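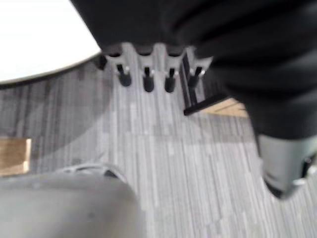 Mobile arms in the Loltow offices: where we are after the first stretch

April
By the Workplace Services desk

The two mobile arms have been working on the second floor at Loltow since the start of the year, and we said we would report back once they had settled into a routine. Several of you have asked what they are for, what they will do next and what it means for the people who have always looked after the rooms. The short version is that the evening reset has changed a good deal, the daytime work has changed a little, and no jobs have gone.

What they do

The arms came to us from Dostico and run in the evening, starting at 6.30pm when most desks are clear. Their main task is the low work: picking things up from the carpet, under the tables and in among the chair legs. Pens, cable ties, badge clips, cups, the foam pads that fall off headsets. Anything they pick up goes into a tray at the end of the corridor, and the day team sorts the tray in the morning. Lost items go to reception as before.

They do not move furniture. There was a plan for them to push chairs back into place, and we tried it in the Carré rooms for a fortnight. The soft black chairs were the difficulty. The fabric folds and shifts when it is gripped, and the arm would let go and start again, sometimes for several minutes on the same chair. Chairs are now straightened by hand, and we have no date for trying again.

What has changed for the reset team

Before January, the evening shift covered 115 rooms and open areas across the two wings. A large part of each shift was spent bending and kneeling, and the team had raised this more than once. Sore knees and backs were the most common entry in the accident and health book last year.

The team still covers the same 115 spaces, but the order of work is different. The arms go through a room first and the person follows, wiping tables, straightening chairs, checking screens and restocking. Staff tell us there is far less kneeling. They also tell us there is more walking, as somebody has to go back when an arm has stopped and is waiting for help. In the first weeks that happened so often that people felt they were looking after the machines instead of the building. It is better now, though it still happens most evenings, usually in the small rooms where the chairs are pushed close to the table.

Two members of the team have taken on the operator role. They set the route at the start of the shift, deal with stoppages and write up the log. Both had 90 hours of paid training, part of it at Nutmont and part of it here, and both have moved up a pay grade. A third place will be offered in the summer and will be advertised internally first. You do not need a technical background. You do need to be able to work evenings and to be patient with a screen that is slow to load.

Shift times have moved by half an hour so that the team and the arms start together. We know this was awkward for people with fixed buses. Anyone who still has trouble with the new time should speak to their shift lead, as there is some room to swap.

What has changed for everybody else

Not much, but a few things help:

Please take bags and chargers off the floor before you leave. The arms will go round a bag, but they may pick up a loose charger, and then you will be looking for it in the tray.

If you are working late, you can ask for your room to be skipped. There is a switch by each door – push it down and the room comes off the route for that evening. Remember to push it back up.

Leave a gap between chairs and tables where you can. A hand's width is enough.

If you have stored panels, boards or flat boxes against a wall, tell the desk. They are sometimes treated as part of the furniture and sometimes as something to be picked up, and we would like them marked on the room plan.

Cameras and privacy

This was the most common question at the staff meeting. Each arm has a small camera near the gripper, pointing at whatever it is about to pick up. The pictures are used to guide the arm and to look into faults. They are kept for 90 days and then deleted. They are not used to check who was at a desk or how tidy it was left, and line managers cannot ask for them. The full policy is on the staff pages under Building.

Costs and next steps

The arms are leased until the end of the year. We set aside 200 hours of staff time for settling in and have used all of it, mainly on stoppages and on redrawing the room plans. That was more than we hoped at this stage, and it will be counted when we decide whether to renew.

The ground floor will not be added before the autumn. The carpet there is older and lifts at the joins, and it needs to be put right first whatever cleans it.

Comments can be left at the desk or in the box by the second-floor kitchen. The reset team have asked for a separate session of their own, and that will be held before the third operator place is advertised.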